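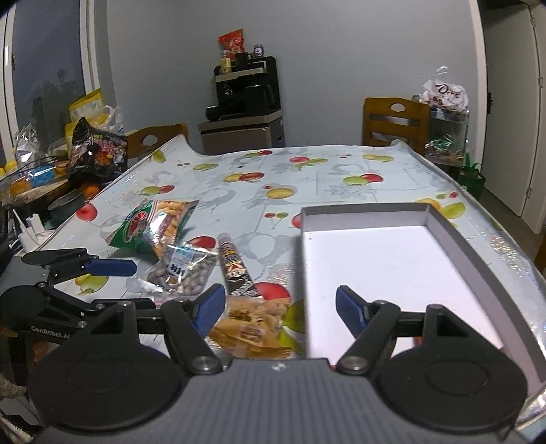

Blue pads, left and right.

Flag Football League FAQ - Fall Season

Read this before you email us. Most of what we get asked is on here. Adult co-ed flag, 7 on 7, Thursday nights, Prutelari Park.

When does the season start?

First games are in September. Eight weeks of regular season, then playoffs. Schedule goes up the week before. No, can't send it early, it isn't done early.

What time are games?

6:15, 7:20 and 8:25 pm. You'll get a mix. If your team absolutely can't make the 6:15, put it on the sign-up form and we'll try. No promises. Captains who ask for "late games only" every single year: we see you, still no promises.

How much does it cost?

$80 a player. Covers field, refs, lights, flags. Does not cover a jersey. Pay at sign-up. Free agents pay the same as everybody else.

Can I get a refund?

Before the schedule is posted, yes, full. After that, no. If you get hurt before week 1 we can move your fee to spring, just write to us. Hurt in week 5, sorry, that's football.

I don't have a team. Can I still play?

Yes. Sign up as a free agent. Put your real position down, or "anything". Everyone writes receiver. If you can snap the ball say so, you will get picked up in an hour.

We don't guarantee a spot but last fall every free agent got placed. Two of them ended up on Talau, who won the thing.

How many players on a roster?

Up to 16. Minimum 10. You need 7 on the field, can start with 6. At least two women on the field at all times, or you play short. Rosters lock after week 4. Nobody gets added for playoffs, don't ask.

How long is a game?

40 minutes, two halves, running clock. Clock stops in the last two minutes of the second half only, for incompletes, out of bounds, scores and penalties. Halftime is three minutes. One timeout per half, they don't carry over.

What size is the field?

60 yards plus end zones. Midfield is the first down line. Cross it, you get a new set of four. There is only the one line to gain, so no, you can't get another first down after that except on a penalty.

Do I need cleats?

Molded rubber fine, turf shoes fine. No metal. Refs check before kickoff and will send you to the sideline. Shorts with NO pockets. Fingers get caught in pockets and it's ugly. Taping them shut is ok if the ref is happy with it.

Mouthguard?

Recommended, not required. Your teeth. 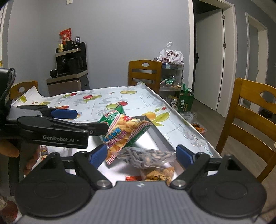 What ball do we use?

Each team brings its own. Regular size, leather or composite. Women's or youth size is fine too, whichever your QB likes, but you can't swap balls mid drive. Write your team name on it. The lost ball bin was full by October last year and we gave the lot away.

Is there blocking?

Screen blocking only. Hands behind your back or at your sides. You can get in the way, you can't shove. This is the number one thing new teams get wrong, esp if they came over from a contact league. Ten yards every time.

Can the QB run?

Only if rushed. Rusher starts seven yards back, the ref marks the spot. Once the rusher crosses the line QB can take off. Handoffs and pitches are legal anywhere behind the line, as many as you want.

What about flag guarding?

Ten yards from the spot and loss of down. Stiff arm counts. Dropping your shoulder counts. Swinging the ball down by your hip counts. Spins are legal as long as you stay on your feet.

If your flag falls off by itself you are down when a defender tags you with one hand.

How does overtime work?

Regular season, no overtime, a tie is a tie. Playoffs, each team gets one play from the 5. Score and it's not matched, you win. Still tied, go again, from the 10 this time. Third round you have to go for two.

Nasution and Cudov went four rounds in the semi last fall and the lights went off on us. So there's now a hard stop, fourth round ends it and the higher seed goes through. Yes the higher seed thing is unpopular. Be the higher seed.

What are the tiebreakers?

Head to head, then point differential in games between tied teams, then total points allowed. Differential is capped at 21 a game so please stop throwing bombs up by five touchdowns. The record for points in a season is 266 and it doesnt count for anything.

What if it rains?

We play in rain. We don't play in lightning. Any strike seen by the refs, everyone off, 30 minute wait. Calls are made by 4:30 and texted to captains. Didn't hear anything? Game's on. Players, ask your captain, not us.

Past halftime it counts as a full game. Before halftime we replay it if we can find a slot, usually the bye week.

Forfeits?

Ten minutes grace from the scheduled time. Then it's 21-0. Two forfeits and you're out of the playoffs. If you know on Wednesday you're short, tell us then, we can usualy find you a couple of subs.

Where do I park?

East lot. Not the school side, they tow.

Can I bring my dog / kids / a cooler?

Dogs on leash, off the turf. Kids fine, behind the rope. No alcohol in the park, no glass.

How do I protest a call?

You don't. Eligibility protests only, from the captain, in writing, before noon on Friday.

Last updated: August

Contact the league office | Copyright Prutelari Flag Football | Back to top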